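Section 3: Assembling and Leveling the Table

Before you begin

The Pollesley work table ships in one carton. Open it on a flat floor and keep the foam sheets to protect the top while you work. You will need the hex key from the parts bag and a spirit level. Allow around 43 minutes.

CAUTION: The top is heavy. Two people are needed to lift or turn it.

Attaching the legs

1. Lay the top face down on the foam sheets.
2. Set a leg bracket over the holes at one corner. The stamped arrow points to the outside.
3. Start all the bolts by hand. Do not tighten them yet.
4. Repeat for the other corners.
5. Tighten each bolt a little at a time, moving from corner to corner.
6. With a helper, turn the table over and stand it on its feet. Do not drag it — side loads can bend the brackets.

NOTE: If a bolt will not start, loosen the others on that bracket and try again. Do not force it.

Choosing a position

The table can stand against a wall or out on the open floor. Leave at least 122 cm clear on any side where someone will stand or sit. On bare concrete, sweep the floor first and fit the rubber foot caps.
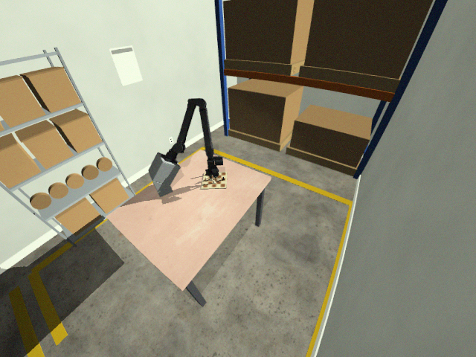 Figure 7. Table set at an angle to the walls, on a concrete floor.

Leveling

1. Place the spirit level along one long side of the top.
2. Turn the foot at the low end counterclockwise to raise it.
3. Move the level to a short side and repeat.
4. Press down on each corner. If the table rocks, lower the foot that does not touch the floor until it does.
5. Tighten the lock nut on each foot.

CAUTION: Do not extend any foot past the red line on its thread.

Check the level again after the first week of use, and each time the table is moved. The Grostis drawer unit, sold separately, should be fitted only after leveling is finished — see Section 4.

Revised November 1, 2018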